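Wednesday, 27th May

Slept badly and got up before the alarm. Toast, coffee, the last of the plum jam. It rained until nine and then cleared up, so I walked in instead of taking the bus. The path along the canal at Ceddale is still dug up and you have to go behind the garages.

Got to the room before anyone else and opened the blinds. I had told Miroslava I would sort out the big table this week and I have been putting it off since Friday. Everything that doesn't have a home ends up on it. People come in with something in their hands, need both hands, and put it down there. I do it too.

Started with the bottles. I had it in my head that they were all dried up and could go in the trash, but Nazar asked me on the phone last night not to throw out anything with color in it until he had looked. He wants the reds and the blue for the banners for Mostness. So I left the color alone and made a list on the back of an envelope of what I wanted to ask him. Do the little dropper bottles get kept? Do they go with the color or with the glue? Who has been buying them?

Oleksandra came in at ten with the order from Vakulenko, which was short again. We paid for 70 labels and the packing slip says 70, but one whole sheet was missing. She called them and was on hold for most of her coffee. They will send the rest with the next delivery, whenever that is. Labels are the one thing I need if the bottles are going to be put away so people can find them. I can use masking tape until then. Paid her back for the stamps while I remembered.

She asked if she could have the black lamp for her desk. I said to wait until the table was done, then changed my mind and said yes, she could take it home time. It has a good short stem and doesn't get in the way. The one on her desk now flickers and she has been complaining about it since December.

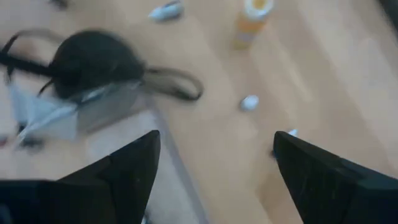
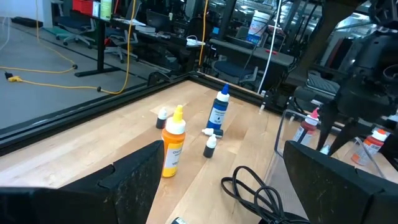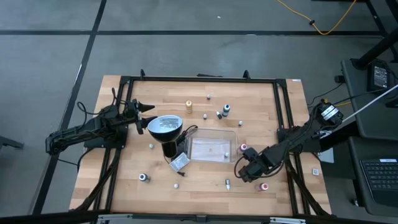 The big table at work, three views. There are bottles in all three.

Lunch was soup from the place on the corner, lentil, too salty. Ate it on the step with Demyd. He is looking for an apartment on our side of town and has seen three so far. One had no window in the kitchen and one was already gone when he got there. The third he liked, but the landlord wants an answer by Saturday and Demyd can't give anyone an answer about anything. I told him to take it.

In the afternoon I wrote down how the table should be put away, so it doesn't all depend on me being in. Copied here in case I lose the sheet:

Squeeze bottles upright on the shelf by the sink, caps on tight.
Small dropper bottles together in a tray of their own.
Clear container emptied, wiped and kept for the small stuff.
Cables coiled and tied, in the drawer.
Plastic bags folded and saved if they are clean.
Anything with a strap goes on the hooks.
Papers to me.

Yaryna read it and said the drawer is already full, and she is right. I pulled it open and it stuck halfway on an old stapler. Took out two dead flashlights, a Tokis catalog from before I started here and a bag of rubber bands that had all melted into one lump. Threw out the lump. There is room now for a few cables if they are coiled properly. She also thinks the dropper bottles should have their caps checked first, and that they should go in standing up. I added that at the bottom in pencil.

Nazar was supposed to come by at three and didn't. He sent a message at half past four saying tomorrow morning. So the bottles wait another day. I was annoyed for a while and then I wasn't. Swept the kitchen corner, rinsed the cups and took down the recycling.

Walked home the long way with my jacket over my arm. Stopped for bread, eggs and dish soap, forgot the light bulbs. Called Mom after supper. Her knee is better and she has been out in the garden, which she isn't supposed to be yet. The beans are up. She wants me to come on Sunday and help her move the rain barrel, and I said I would if the trains are running.

Did the laundry and hung it over the bath. Read twenty pages.

Tomorrow: Nazar first thing, then the bottles. Ask Miroslava if there is any money for a second set of shelves. Masking tape. Light bulbs. Take the library book back, it is 2 days over.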